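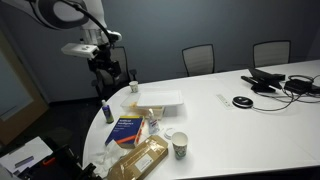 I moved my phone to the Skadommont 8 beta in August and have kept it there through two builds. These are notes on what changed between them, mostly battery and notifications.

The first build drained badly overnight. With the phone idle and on Wi-Fi, it lost roughly 40 percent between midnight and morning. The battery screen blamed "System services" and gave no further detail. Turning off background photo indexing stopped most of it. The setting is under Storage, then Library, then Maintenance, and it switches itself back on after a restart.

The second build is a 400 MB download. Overnight drain is back to what I had on the stable release, with indexing left on. The phone still gets warm during the first hour after installing, while it rebuilds the app cache.

Notifications are now grouped by app and then by conversation. Omero, the mail client I use, doesn't support this yet, so every message lands in a single stack. Swiping the stack away archives everything in it. Nadiia Holovko reported the same behavior on the beta forum and was told to set the swipe action to "Dismiss" inside Omero. That works, but it applies to the inbox list too.

Still broken for me:

- Bluetooth drops when the Ummont watch app syncs.
- The Shehata keyboard loses its custom dictionary after an update. Export it first.
- Screen rotation sticks in landscape after a video call.

Darcy Bouchard asked in the comments whether you can go back to stable without a wipe. You can't. Backups made on the beta won't restore to the older version either, so keep one from before you enroll.

I haven't tested the tablet build.

We use cookies to remember your preferences and measure traffic. Accept | Manage settings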